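In Defense of the Nearly Empty Table

I've been meaning to write about fruit bowls for ages, and then last week my friend Marlina Rahman came over, looked at my kitchen table and said, "Where did everything go?" So I guess now's the time!

Everything, in this case, was the bowl. If you've been to my place in the last ten years you've met it. Big blue ceramic thing, deep enough to bathe a cat in, bought at the spring market in Fenatham when I had just moved and thought a fruit bowl was what made a person an adult. (I also bought a set of napkin rings. We won't talk about the napkin rings.) It sat in the middle of the table from that day on and I filled it every time I went shopping, because that's what you do with a bowl. You fill it.

And here is my complaint about fruit bowls, all of them, even the pretty ones. They hide fruit. You put the new oranges on top of the old oranges, and a banana on top of that, and the thing at the bottom turns into a science project. I once found a lime in mine that had gone as hard as a golf ball. There were also three dead batteries, a bike key and a coupon for Westerberg, the garden place, good through some March that was long gone. I don't think I'm a messy person! A deep bowl just asks you to drop stuff in it, and I'm very polite, so I did.

The other thing is that I wasn't eating the fruit. I bought it, I arranged it, I walked past it and had toast. I think when there's a whole heap of something your eye just slides over it, the way you stop seeing the coats on the hooks by the door. A heap of fruit is decoration. One pear is a snack.

So in January I washed the bowl, gave it to my neighbor Recep Ekinci, who bakes and needed something for dough, and put a plate on the table. Just a plate, flat. The rule (I love a rule) is that whatever's out has to fit there without stacking, and the rest stays in the fridge or the pantry until there's room. When the plate's bare I go get more. That's the entire system and you can have it for free.

It felt silly for a few days. The table looked like somebody was moving out. My sister asked if money was tight. But then I noticed I was eating an apple in the afternoon, pretty much every afternoon, and it was the right apple, the one that was starting to get a little tired and needed eating. You can't ignore a tired apple when it's sitting out in plain view. It sort of looks at you.

I know there's a case for the other side. Sointu Oksanen, who I've been arguing with about kitchens since college, says a full bowl is generous, that it tells guests to help themselves, and one lonely piece of fruit on a plate tells them you counted. I've thought about this a lot and she has a point about guests. When people are coming I put out more. But most of the time there's no company at my table, there's me and the mail, and I don't need to be impressed by my own citrus.

She also says bowls keep things from rolling off, and okay, yes. Apples roll. I've chased a few. I'd still take that over the golf ball lime.

What I didn't expect was how much I'd like looking at it. I'm not an art person, but color does so much more when there's wood around it and not a lot else. A red and a yellow next to that minty sort of green – I could stand there with my coffee for a good while, and I do. 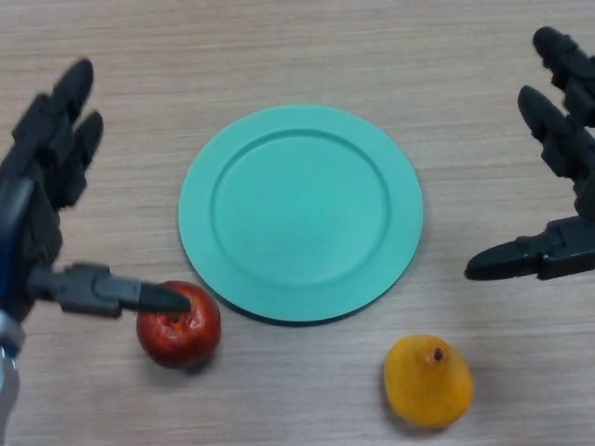 Red, yellow and a teal plate on pale wood. I'd call that a full table.

See how that apple has a few dull patches on it? In the old days I'd have shoved it under something shinier. I've come around to fruit like that. It's usually sweeter than you'd think, and if it isn't, you slice it up with a little butter and cinnamon and it's breakfast. Yellow fruit I'm pickier about, I like to give it a squeeze near the stem before I commit.

I should say I haven't turned into one of those people with 3 forks and a cactus. My closets are a disgrace and there's a drawer I have to open with my hip. I just think the table is a different kind of place, because you sit down at it every day, and whatever's on it is what you end up looking at while you eat. Mine used to be a bowl of chores. Now it's usually lunch, or nothing, and the nothing is nice too – you can spread out a newspaper on nothing.

Marlina went home and tried it, by the way. She lasted 6 days and then her kids came back with a bag of clementines the size of a pillow. She's using the roasting pan.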